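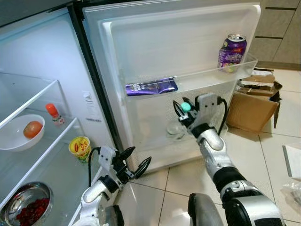
Mobile Manipulation Lab
Handout 6: The Refrigerator Task
Inlow Hall, kitchen bay

Read this before your group's slot. You will need your login for the Pranell workstation and the calibration file you saved at the end of Handout 5.

Background

Opening a door was last unit. In this unit the door is already open when the episode starts, and the work is inside it. Refrigerators are hard for three reasons we have covered in lecture: clear shelves and bins confuse depth sensing, the interior walls are close to the arms, and the door can swing if you bump it.

Each group records 40 episodes by teleoperation. The class total after the August session was 1,322, and your episodes are added to that set.

Setup

Open the door fully and check that it stays put. Drive the base in until both grippers can reach the lower shelf. Home the arms before you load any objects. Vary the contents between episodes: cups, cans, bowls, fruit, small bottles. Write down what you used and which shelf or bin it was on.

The ball

The small green ball is the standard test object for the right arm. Pinch it with the fingertips and keep the wrist level. Close slowly. The force limit is set to 300 on the controller screen and should stay there. The left arm stays open and ready near the shelf until the right arm has finished its move, and then takes its own turn.

Common mistakes

Moving both arms toward the door at once. The elbows meet before the grippers do.

Trusting the depth image at a clear bin. Compare it with the color image every time.

Letting a gripper cable catch on a shelf edge. Back out along the path you came in on.

Scoring

An episode counts if the object ends up where the task card says and nothing else has been knocked over. Failed episodes are kept and marked F. Do not delete them.

To hand in

One log sheet per group, plus a page on your two worst failures. Use the joint plots, and cite the Subramaniam notes if you use the grasp margin formula. Upload to the Drimham folder by 2 January 2024.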